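Home Organization for Real Rooms – Handout 3: The Small White Surface

Howlader Community Classroom, Monday evening group, 5/14/18

Hi again! Last time we got through closets and I promised you something easier on the back. So tonight it's shelf tops, desk tops and whatever else in your house is flat and collects stuff. Bring your homework sheet from the Bradby reader if you did it (if you didn't, sit near the front and look confident).

First job is sorting by how often your hand goes there. I use three piles: daily, weekly, and "why is this here." Pens are almost always daily. Stand them up, tips or caps on top, in something you can see through, and you'll stop buying more of the same color. I had 130 pens when I finally counted mine for this class, and I was still borrowing them at work.

Second job is soft things. Fuzzy cloths, plush covers, fleece, all that. I love them, but they shed and they spread, and they take up way more room than you'd think – one fluffy piece can eat half a desk. Decide if it lives there or is only visiting.

A white surface and something fuzzy and pink, both times:

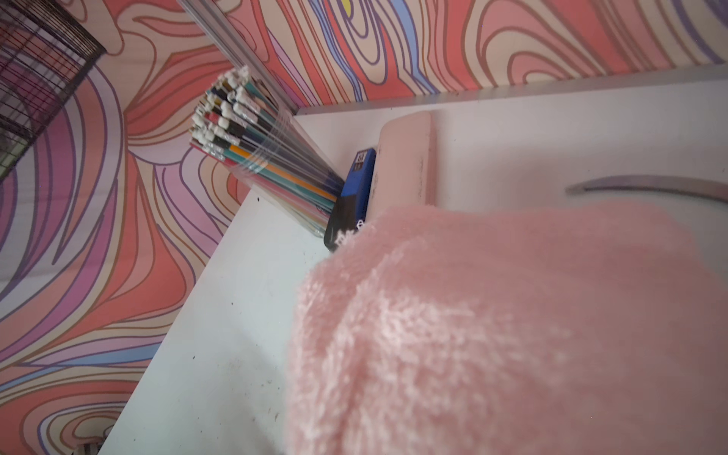
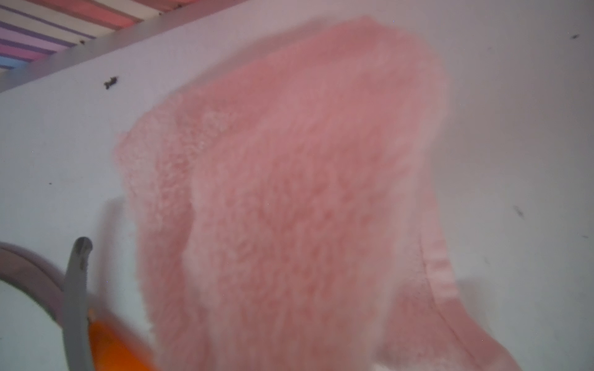 Now, cleaning. White shows everything, so plan on a quick wipe once a week and a slower one once a month. Take everything off first, please! Going around the pencil cup is how you get that ring. For smudges and little dark specks I start with a damp cloth and a drop of dish soap, then dry it right away. Go easy on painted wood, especially along the front edge where the paint gets thin. Try any stronger cleaner in a back corner before you commit.

Shake plush pieces outside before you wash them. Cold water, gentle cycle, low heat or a rack. If a hem is coming loose, stitch it before it goes in the machine.

For next week: pick one surface, do the three piles, and write down what ended up in the third one. Read the Tresamer chapter on drawers, but skip the part on label makers, we'll get to that in June.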